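Chapter 6
Learning Manipulation from Hand-Held Demonstrations

Chapter objectives
After completing this chapter, the student should be able to:
Distinguish teleoperated demonstration from demonstration with hand-held grippers.
Explain the purpose of the head view and the wrist view in a paired recording.
Describe how a demonstration is divided into segments before training.
Evaluate a reported success rate in light of the test conditions.

6.1 Introduction

The preceding chapters treated the motion of a robot arm as something to be computed. Given a model of the arm and a goal position for the tool, the methods of Chapters 4 and 5 produce a path. They say little about how the goal itself should be chosen when the objects on a table vary in shape and placement. In this chapter the goal and the path are both learned from people who perform the task while their movements are recorded.

Early collections of this kind relied on teleoperation, in which a person drives the robot from a distance. Teleoperation yields data that match the robot exactly, but it is slow, and it requires a working robot for every hour of recording. The alternative studied here places the gripper directly in the hand of the demonstrator. The arm is then absent during collection and enters only when the learned policy is run.

The running case for the chapter is the Starnenance study, directed by Iida Saarela at the Udstead laboratory. Its subject was shelf work: reaching toward, grasping and relocating small household containers on and near a low two-level rack. The study recorded 442 demonstrations, of which 375 were retained for training. The remainder were set aside for gaps in tracking or for faults in timing between cameras.

In shelf work the upper level limits the directions from which a jar on the lower level may be approached. A demonstrator handles this constraint without instruction, bringing the gripper in from the front.

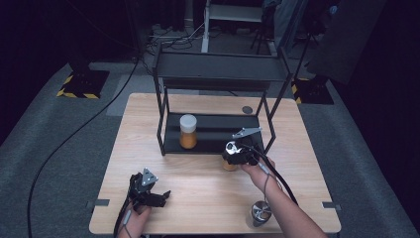
6.2 Two Views of One Action

Each demonstration in the study was recorded from the head and from the grippers. The head view supplies context. It shows the layout of the table, the position of both hands, and the relation between the rack and the objects near it. Its weakness is occlusion: at the moment of grasping, the hand and the tool often cover the object of interest.

The gripper view has the opposite character. The fingers hold nearly the same place in every image, so that the distance between them can be estimated from the image alone. Objects enter the view late in the reach and grow quickly as the tool advances. For long stretches of a demonstration there may be little to see beyond the fingers and the work surface.
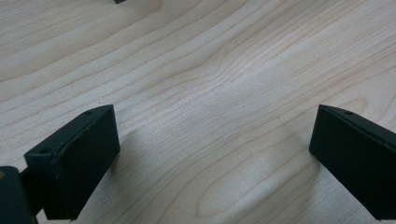

Such stretches must be handled with care. A policy trained on single images from the gripper may find no cue to tell it where to move next, and its output tends toward an average of all the motions it has seen. The Starnenance authors addressed the problem by supplying a short history of images together with the recorded path of the tool. The surface itself offers some help, as visible wood grain gives the tracker features to follow between images. A plain, evenly colored surface offers far fewer.

6.3 Segmentation

Before training, each demonstration was divided into approach, contact, transfer and release. Boundaries were placed by a program named Danzer, which examines finger opening and tool speed, and were then reviewed by hand. A segment shorter than 14 images was merged with its neighbor.

6.4 Reported Results

The learned policy was evaluated on a Nuvard arm in over 700 trials. Performance was strongest in the open area of the table and weakest beneath the upper shelf, where small errors in height led to contact with the rack. Section 6.7 returns to this difference and asks how much of it should be assigned to the data and how much to the shape of the arm, whose wrist occupies more space than a human hand.

Key terms: demonstration, occlusion, policy, segment, teleoperation, wrist view.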